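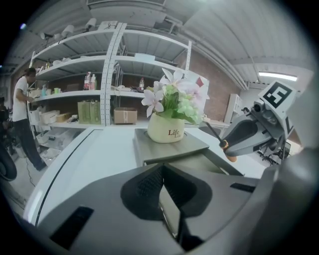
Flores artificiales en maceta color crema con la palabra "Life", sobre bandeja gris cuadrada.

Preguntas frecuentes sobre nuestras flores artificiales en maceta

En Helinier vendemos arreglos pequeños de flores artificiales, macetas y bandejas. Recogemos en esta página las preguntas que recibimos con más frecuencia por correo. Si su pregunta no está aquí, puede escribirnos y le contestamos en español o en inglés.

¿Las flores se venden junto con la maceta?
Sí. El arreglo viene ya montado y fijado dentro de la maceta. No es necesario hacer nada, solamente abrir un poco los pétalos y las hojas, que durante el transporte quedan aplastados.

¿La bandeja está incluida?
No. La bandeja se pide aparte, en la sección Fevwood. Tenemos la cuadrada y la redonda, las dos en gris y en blanco. Muchos clientes preguntan si es obligatoria. No lo es, pero sobre una mesa blanca y brillante la maceta clara se distingue mejor si tiene debajo algo gris.

¿Qué medida de bandeja debo elegir?
Mida la base de la maceta y añada dos dedos por cada lado. Con una bandeja demasiado grande el conjunto parece perdido, y con una demasiado justa es difícil levantarlo para limpiar.

¿Qué colores de flores hay?
El modelo de la fotografía combina flores en forma de estrella, de pétalos largos, en rosa pálido y blanco, con un grupo de flores de verde claro parecidas a la hortensia. Las hojas son de un verde vivo. Existe también una versión toda en blanco, pero en este momento no la tenemos en almacén y la esperamos para diciembre.

¿Puedo pedir la maceta sin la palabra "Life"?
Sí, en la serie Horkum la maceta es lisa. La forma es la misma, redonda y con el borde un poco ondulado. La palabra en rojo oscuro existe solo en la maceta de color crema. No hacemos textos personalizados, aunque nos lo piden bastante.

¿Cuánto cuesta el envío?
Depende del peso del paquete. Una maceta con flores y su bandeja, embaladas, pesan 950 gramos y entran en la tarifa pequeña. Dos conjuntos en la misma caja llegan a 2.452 gramos, por el cartón de protección, y ya pasan a la tarifa mediana. Antes de pagar verá siempre el precio final.

¿Cómo se limpian las flores?
Con una brocha suave y seca, una vez al mes o cuando vea el polvo. Empiece por arriba y baje hacia las hojas. Si están muy sucias puede pasar un paño apenas húmedo. No las ponga debajo del grifo: el agua entra en la maceta y el relleno tarda muchos días en secarse.

¿Y la maceta?
Con un paño húmedo y jabón neutro. Sobre las letras no frote con fuerza y no use estropajo.

¿Pierden el color con el sol?
Con el sol directo sí, despacio. El rosa es el primero que se nota. Recomendamos girar la maceta cada cierto tiempo, o ponerla en un sitio con luz pero lejos de la ventana.

¿Dónde queda mejor?
Esto es cuestión de gusto. Algunos clientes la ponen en el escritorio, otros en el recibidor. Si tiene detrás una estantería con botellas y cosas variadas, le aconsejamos colocar entre las dos un cartón o un tablero blanco, así las flores pálidas se ven mucho mejor. También funciona una pared clara sin cuadros.

¿Se puede poner en el exterior?
En un balcón cubierto, por temporadas. No lo recomendamos en una terraza abierta, porque el viento tumba la maceta con facilidad.

Mi arreglo llegó con una flor suelta. ¿Qué hago?
Primero intente meter el tallo otra vez en su sitio, apretando con suavidad. Si no se sujeta, envíenos una fotografía y el número de pedido, y le mandamos una flor de repuesto sin coste.

¿Puedo devolver el producto?
Sí, dentro del plazo que figura en su factura y con el embalaje original. Las devoluciones las gestiona Aidoo, que recoge el paquete en su domicilio. Por favor, no pegue cinta adhesiva directamente sobre la maceta.

Página revisada el 20 de marzo.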